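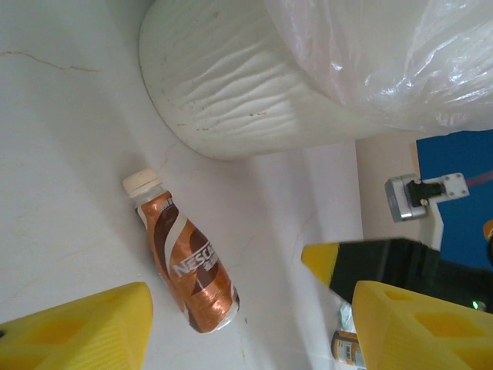
1/ Hilo sobre cómo nos ha cambiado el curro desde que entraron los brazos en preparación de pedidos. Llevo años en el almacén de Trerkbridge y me lo preguntáis mucho por privado, así que lo cuento aquí y ya está.

2/ Para situaros: preparamos cajas surtidas para oficinas y máquinas de vending. Café en botella, latas, snacks en bolsa, cosas de limpieza. De todo y mezclado. Tenemos 2000 referencias en catálogo y cada una se deja coger de una manera distinta, que eso lo aprendes con las manos sin darte cuenta.

3/ Antes éramos gente de pie en una mesa, escáner en una mano y producto en la otra. Ahora en la línea de Sedell (así llamamos a la nave pequeña) los brazos cogen las piezas sueltas y nosotras revisamos, resolvemos atascos y les enseñamos productos nuevos.

4/ Lo de enseñar es lo que más me gusta, la verdad!! Pones la botella tumbada, de pie, girada, al lado de una bolsa, medio tapada... y vas repitiendo. Una botella de Nescafé tumbada parece fácil, pero es redonda, y una pinza que entra un pelín torcida la manda a rodar.

5/ Las bolsas de plástico son otro mundo. Todo lo que brilla y se arruga nos da guerra. Hay turnos en los que la mitad de los avisos son por plástico fino, y ahí vas tú, con dos dedos, y lo arreglas en un segundo. Un poco de orgullo tonto sí que da.

6/ El primer mes fue malo, no voy a decir otra cosa. Paradas constantes, la luz de aviso encendida todo el rato, y encima los objetivos de siempre como si la línea fuera fina. Llegamos a 319 incidencias en una semana. Las apuntábamos a mano en una libreta - a mano! con dos robots delante!

7/ Vitória Carrilho, mi jefa de turno, se plantó en la reunión con la libreta y dijo que o bajaban los objetivos mientras aprendíamos o que viniera dirección a desatascar. Los bajaron. Si en vuestro sitio va a entrar algo así, pedid eso por escrito ANTES de que llegue la máquina.

8/ Qué ha mejorado: las muñecas. Yo tenía la derecha fatal de tanto girar y colocar, y ahora duermo sin férula. También el turno de noche, que ya no va con la lengua fuera para vaciar lo pendiente.

9/ Qué ha empeorado: se habla menos. En la mesa larga estábamos codo con codo y te enterabas de la vida de todo el mundo. Ahora estoy yo con mi pantalla y mi puesto, y la compañera más cercana queda a doce pasos con el ruido de la cinta en medio. Lo echo bastante de menos.

10/ Y lo que me preguntáis siempre: ¿han echado a gente? De fijos a nadie. Pero en la campaña de diciembre entraron muchos menos temporales que otros años, y eso también son personas, aunque no salga en ninguna presentación con gráficos bonitos.

11/ Inna Maksymiv pasó de embalaje a técnica de línea con un curso interno que pagó la empresa. Le subieron la categoría. A mí me dijeron que lo mío era "la misma función con herramientas nuevas" y sigo cobrando igual. Estamos en ello, con el sindicato y con mucha paciencia - más de la primera cosa que de la segunda.

12/ Un día normal ahora: llego, miro qué dejó pendiente la noche, limpio las pinzas (el pegamento de las etiquetas se queda en todas partes), hago unas cuantas cogidas de prueba y arrancamos. El martillazo es a media mañana, cuando entran los pedidos de Umard todos de golpe. Nuestro récord son 1365 piezas en un turno y hubo bizcocho.

13/ Me escribe una chica de Kovalchuk que les montan una línea parecida y que está asustada. Te contesté por privado, pero lo repito aquí: apúntate a la formación la primera aunque te dé palo, y guarda todo lo que anotes. Lo que sabes de los productos vale mucho y conviene que conste que es tuyo.

14/ Otro día os cuento lo de los turnos partidos, que eso da para hilo propio. Leo respuestas cuando salga, que en el puesto no se puede tener el móvil.

Última actualización: 23 de octubre de 2023

Usamos cookies propias y de terceros para mejorar tu experiencia. Si sigues navegando, aceptas su uso. Aceptar · Configurar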